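Home Threads Following Saved
3 min read

Right, I've started the Great Sorting of the kitchen table and I'm going to post as I go, otherwise I'll sit down with a biscuit and that'll be the end of it.

Background for new people: we moved into the flat in June and everything that didn't have a home went on the table. Then things that did have a home went on the table too, to keep the first lot company. We've been eating off our knees ever since!

The rule for today is one box. If it goes in the box it's going to Zbigniew Mazurek's stall at the Jivarow swap on Saturday. If it doesn't, I have to find it a proper place before supper (the top of the fridge is not a proper place, I've been told).

I'm using an old wine box with orange edges, which I've been hoarding for years because it's such a good size. I'd like it back, Zbigniew, if you're reading this.

First in, the leopard print thing. I loved it for one whole winter and I haven't touched it since. Somebody at the swap will be thrilled with it, I'm sure of it.

Next, bags. So many bags! I've been folding the nice ones down small and putting them in with the rest — people always turn up at the swap with nothing to carry their stuff home in.

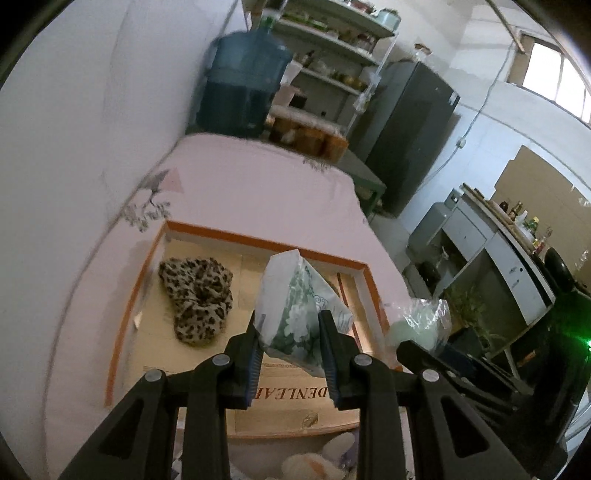
The green flowery one, going in on top of the leopard print. Pink tablecloth still hanging on in there.

I do love that tablecloth, by the way. It's got a little bird on a branch over on one side and I'd forgotten all about him. He's been under a pile of post for most of the summer, poor thing.

Someone's asked about the fluffy toys. They are NOT for the swap. I picked one up, looked at its face and put it straight back down again. Edin Mladenović has offered to take them for his niece and I've said I'll think about it, and we both know what that means.

The white shelves at the back are next week's problem. Jars, bowls, packets, I couldn't tell you what half of it is. The pale green pot on the top can stay exactly where it is though, I like looking at it while the kettle's on.

Tea break. It's been 30 minutes and I've got a box with things in it and a bit of visible table, so I'm calling that good going.

Last question before I get back to it — what do you all do with carrier bags you can't bear to throw out? I've got a drawer for them and it no longer shuts. Suggestions below please, and if the suggestion is "fewer bags" then I've already had that one from Edin.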